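Home Reviews Features Letters Subscribe

The Little Player That Wouldn't Leave My Coat Pocket

by Zoia Marchuk
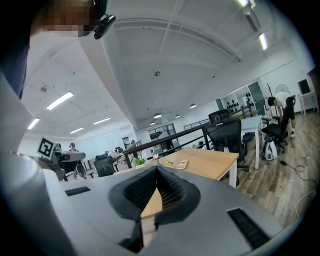
I did not need a music player. I have a phone. The phone plays music, it plays everything, it also rings and buzzes and tells me my dentist has moved my appointment. So when the Drollby came up for sale in April I told myself no. Closed the tab. Opened it again after lunch.

Bought it by dinner. Of course.

Quick version for anybody skimming. The Drollby is a small music player from Kinnunen, a firm that until last year made nothing but radio parts. No calls, no apps, no camera. Seven buttons and a screen the size of a postage stamp. You plug it into a computer, drag your songs over, walk away. It's what we all carried once and then threw in a drawer.

I've had mine long enough now to be annoyed by it, so, time to write it up.

First, the size. Photos make it look bigger. It goes in the coin pocket of my jeans, the one I'd never found a use for. I have lost it twice in the lining of my winter coat and both times it was still playing. Battery is 20 hours on the box. I got 18 on a train trip with the volume up, and that's the first time a battery claim has come anywhere near the truth for me.

The sound. Fine. Better than fine with decent headphones, thin with the ones it ships with. Throw those out. Nazar Kravets, who mixes live shows and is fussy about this stuff, borrowed it for a week and gave it back with a note taped on: "OK. Treble's a bit hot. Where do I get one." He has since gotten one.

Now the bad news, and there's a fair bit. The software is called Andisex and yes, everybody at the company knows how that sounds. I asked. Rostyslav Kobzar, who runs the Drollby team, sighed down the phone at me.

"It was two old project names stuck together," he said. "By the time somebody said it out loud the boxes were printed."

The name I can live with. The program itself, less so. It takes forever to open. It sorts my albums by the first word it finds, so everything starting with "The" is in one enormous pile. It crashed on me 11 times the first month. An update fixed most of that and then broke playlists, and another update fixed playlists, and now the shuffle has favorites. Same Polish jazz record every morning. I own a lot of records.

Kobzar says a full rewrite is comming. No date. I pushed for a date and got a very polite silence.

You can skip Andisex completly if you're patient, by the way. Just copy files straight to the player like it's a memory stick. Artwork goes missing, song order goes a little strange. I do it this way now and I'm happier.

So why keep it? I've been trying to work that out. Partly it's the buttons. I can skip a track inside my pocket with gloves on, waiting for a bus, without looking at anything. Partly it's that when I sit down with it I hear a whole album. With the phone I get three songs in and somehow I'm reading about kitchen faucets.

I'm not the only one. Wing-sze Chang sells secondhand electronics out of a shop called Drernholm and told me old players go faster than she can repair them. Cracked ones, too. "Kids want them," she said. "They ask me how it works and I say you press play – they think I'm leaving something out." She keeps the really early ones behind the counter and won't put a price on them, which I respect and find very irritating. There's a blue one back there I've asked about more than I should.

Yevdokiia Nazarenko, my editor, thinks this whole thing is nostalgia and has told me so. She may be right. She also streams everything, and last month half of her favorite playlist went gray overnight, some rights thing between companies. Mine's still all there. I was not gracious about it.

Should you get one? If your phone does the job and you don't mind it, keep your money. If you already have a folder of songs on an old laptop somewhere and you miss them – get the smaller model, the large one only adds storage and you won't fill it. Black scratches badly. Buy a case, any case.

And turn off the startup chime. It's in Settings, then Sound, then for some reason Clock. Took me a month to find.

Contact us | Advertise | Copyright 2025 | Back to top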